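2024-10-21

The review of the play materials held at Plitgate resumed this morning. Mawuli Issahaku and I began with the gray two-part bin, shelf 28, and agreed that the yellow toy corn should be entered under food items and the cup under tableware. 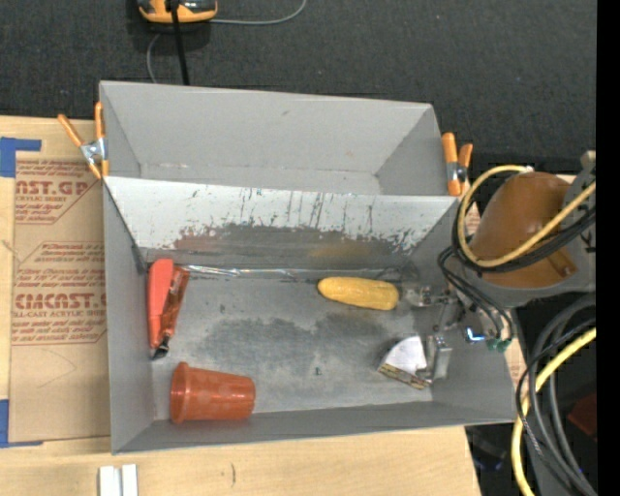

The label for shelf 84 was found to be wrong and will be reprinted. Baidoo has asked for the list by Friday - I have replied that June's format will be kept.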